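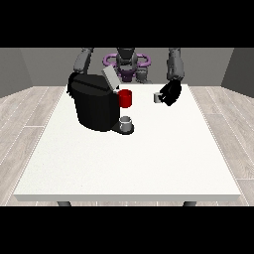
コーヒーの準備中。白いテーブル、黒いマシン、小さなカップ。作業そのものは、人間なら寝ぼけていてもできる(シミュレーション画面)

# 台所に自動化を入れる前に:買い物と予算の小ワザ集

コーヒーを一杯いれるのに、人間は予算書を書きません。ところがロボットにやらせるとなると、急に見積書が三通届き、保守契約の相談が始まり、誰かが電源タップの話で半日を使います。小さな事業所の給湯室や、凝り性の家庭の台所で機械化を考えている方向けに、これまでに払った授業料の中身を書き出しておきます。授業料そのものは戻ってきません。

## まず一週間、手順を書く

カタログを開くのはあとにして、冷蔵庫にメモ用紙を貼ります。コーヒーなら、ふたを開ける、ポッドを入れる、ふたを閉める、カップを置く、ボタンを押す、と動作ごとに一行ずつ。事務所でこれをやったときは、同僚のトゥアさん(Thoa Từ)が37行書いてきました。「使い終わったポッドを捨てる」が抜けていて、38行目は会議で追加されました。

この「捨てる」の行は、どの家でもだいたい抜けています。水の補給、受け皿の掃除、ミルクをこぼした朝の対応も同じです。抜けた行は、導入後に人間の仕事として静かに戻ってきます。

## 機械の値段の横に書く欄

見積書の合計額だけをノートに写す人がいますが、隣に次の欄も作っておいてください。

- 台と床まわり:ぐらつく机の補強、配線、延長コードの廃止
- 手先の部品:カップ用とポッド用で別売りのことがある
- 設定作業:初回だけでなく、カップを買い替えるたびにかかる
- 消耗品:パッド、フィルター、それに割れるカップ
- 休止中の代案:やかん

最後のやかんは冗談半分ですが、残り半分は本気です。うちの予備費はやかんのおかげでずいぶん小さくなりました。

## カップを統一するほうが安い

形の違うカップを何でもつかめる手先は、たいてい高価です。一方、同じカップをまとめて買うのは安い。ダット(Đạt Giáp)は各自の思い出のマグカップを残すべきだと主張し、上位の手先を見積もりに入れさせました。差額を見てから、本人の思い出はかなり薄れたようです。

選ぶなら、

1. 取っ手のないもの、または取っ手が小さいもの
2. 底が広く、軽く触れても倒れないもの
3. 同じ型を来年も買えそうなもの

の順で見ます。三番目を甘く見ると、廃番のたびに設定作業の請求書が来ます。雑貨店の限定品は、きれいですが敵です。

## 扉とふたは、開いた状態で測る

置き場所を決めるとき、本体の幅と奥行きは誰でも測ります。測り忘れるのは、ふたを上げたときの高さと、その上や横から腕が入ってくるための空間です。吊り戸棚の下にぴったり収まったマシンは、ふたが半分しか開かないマシンでもあります。

床に段ボールを敷き、腕の届く範囲を鉛筆で描いておくと話が早いです。線の内側に椅子、ごみ箱、あるいは人間がよく立つ場所があれば、配置を変えます。人間に「立たないでください」と貼り紙をする案は、どこでも一度は出て、どこでも効きません。

## 先に画面の中で失敗する

業者に頼めるなら、購入前に自分の台の寸法を入れた動作シミュレーションを見せてもらいます。画面の中ではカップが何個落ちても雑巾がいりません。頼むときは、テーブルの高さ、マシンの型、カップの寸法をこちらから渡すこと。渡さないと、先方の理想の台所で理想のコーヒーをいれる動画が届きます。

見せてもらうなら、うまくいった回に加えて、

- カップが少しずれて置かれていた場合
- ポッドが残っていた場合
- 途中で止めて、再開した場合

もお願いします。三つ目で担当者の返事が遅くなったら、見積書の「設定作業」の欄を一段太らせておきましょう。あくまで画面の結果なので、本物の台での試運転の日も、契約の前に押さえます。

## 見積もりの読み方

以前、プルンドベルグ(Prundberg)とクラーキッツ(Clurkitz)の二社から見積もりを取りました。前者は一式いくら、後者は項目が細かくて紙が多い。総額は前者が安く見えましたが、「一式」に設置後の調整が入っていませんでした。電話で聞くと「一式の外側です」とのこと。一式に外側があることを、このとき学びました。

聞いておく質問は、そのままメモに写して使ってください。

- 訪問調整は何回まで含まれますか
- 部品が届くまでの日数は
- コーヒーマシンを別の型に替えたら、何をやり直しますか
- 水がかかった場合の保証は

台所なので、水はかかります。

## 回収計算は小さく、意地悪に

カイン(仮に総務係とします)に毎日一杯いれてもらう時間を積み上げ、機械の値段を割れば、何年で元が取れるかは出ます。うちの最初の表では、めでたく黒字になるのが2040年でした。表計算ソフトは顔色ひとつ変えずにこの数字を出します。

そこで一日の杯数を増やせば回収は早まる、と考えたのがズエン(Duyên Tô)です。一日200杯で計算し直すと、たしかに立派な表になりました。この事務所の人数は13人です。

杯数は実績で、手間賃は控えめに、掃除時間は多めに入れます。それでも買いたいなら、それは趣味か研修費です。どちらも悪くありません。費目を正直に書いておけば、あとで責められる量が減ります。

## 買う時期と、買わないという選択

予算の締めが近い月に慌てて発注すると、試運転が年度をまたぎます。うちは10月までに試運転を済ませる前提で逆算し、春のうちに寸法を測り始めることにしています。借りられる機種なら、まず短く借りる。返却時の送料は必ず確認。重いものは、行きより帰りが高くつくことがあります。

なお、今年の検討結果ですが、腕は見送り、同じ型のカップと、ふたが全部開く棚を買いました。差額は来年度の欄に繰り越し、やかんは引き続き現役です。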